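Our kitchen table and the two arms

I wanted to write this already in August, but then the term began and I had no evening free. So now I write it in one go, with tea, and please forgive me if the order of things is not very good.

Since last year I am a member of the robotics club at our college. The club has the name Drelleo. I asked the older students what it means and they gave me different answers, so I stopped asking. We meet in a long room on the ground floor, behind the bicycle store. In winter it is cold until seven in the evening, and then the heating becomes too strong and we open the door.

I did not come to the club as a technical person. I study food science, and my idea was to learn a little programming, because many jobs in my field ask for it now. On my first evening Thaddeus Tran, who leads the group for the arms, asked me what I can do. I said that I can cook. He wrote this down quite seriously. Two weeks later the club chose the household task for the Vitamov competition, and I understood why he had written it down.

The task sounds small. Two arms must prepare a simple breakfast and put the dishes back in order. The rules are 4 pages long and I have read them many times, also on the bus. Each team can choose its own dishes, but they must be dishes which a person would use at home. No special handles, no stickers for the camera, nothing glued to the table. For me this last rule is the most beautiful one, and for the programmers it is the most annoying.

We collect our training examples by hand. One person guides the arms through the task, and the computer keeps the movements. A second person sits beside and writes a note for each try: good, bad, or "ask Thaddeus". By the end of the summer we had 963 tries in the folder. Then we cleaned the folder and threw away 69 of them, mostly because somebody had forgotten to open the fingers at the end. I was the person who threw them away, and I felt a little sorry for each one, as some of them were mine.

What surprised me was how much time we spend on the things which are not robots. At the beginning we had thin plates from a student kitchen, and the arms did not like them. The rim was too flat and the fingers slid over it. I went to the second-hand shop near the Park stop and looked for plates with the eyes of a gripper, if I can say it so. The woman in the shop watched me closing two fingers on every plate and asked if I was looking for something special. I told her it was for a robot. She gave me a discount, I think from pity.

I also learned that guiding an arm is a bit like writing with the wrong hand. In my head the movement is finished, but the arm is still on its way. My first evening I was too fast all the time. Thaddeus told me to count slowly in my own language, and this helped, so I still do it. The others can now also count to ten in my language, with a terrible accent. 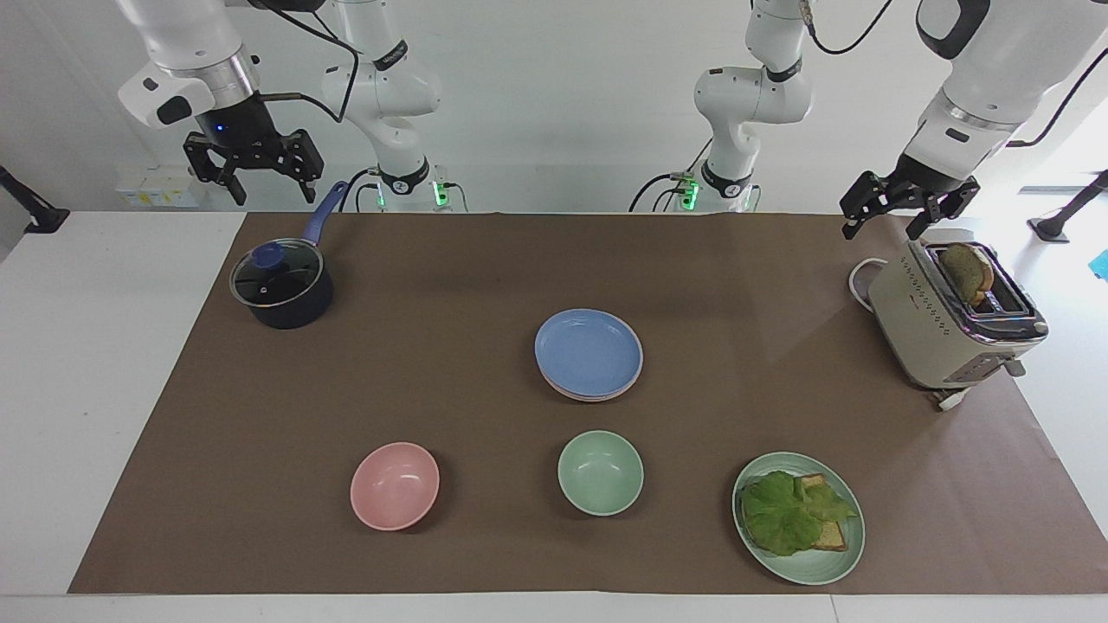 My part of the work is the layout, so I decide where each dish stands before we begin. It took me a long time to see that this is real work and not only setting a table. If everything stands always in the same place, the arms learn the place and not the dish, and then at the competition they will take hold of the air. So I move things between the tries. In this layout I gave the left arm the toaster on its own side, with the slice of bread standing up a bit from the slot, and the saucepan with the blue knob is over on the side of the right arm. The long handle of the pan points to the back. The bowls I put at the front, the pink one and the green one, next to the plate with the bread and the lettuce. Between the two sides there is the stack of plates, and about this stack we have had more discussion than about any other thing in the club. Should it belong to the right arm or to the left arm? I say it should belong to the arm which has less to do. The programmers say it should belong to the arm which is nearer. We have not agreed.

The lid is my other worry. It is clear glass, and the lamp makes bright spots on it. One of the programmers wishes to change it for a metal lid. I wish to keep it, for at home people have glass lids and they also have lamps. For now the glass one stays.

We have one more practice event before Vitamov. It is a friendly meeting with the team from Adedier, who did the same task last year and were kind enough to send us their list of mistakes. I read it with great interest and found that we had already made most of them. They will bring their own dishes, and each team must try with the dishes of the other. I have asked them twice what kind of plates they have, and they will not tell me.

If you are a student at our college and you think that a robotics club is only for engineers, please come and look one evening. We start at six. Bring a warm pullover for the first hour.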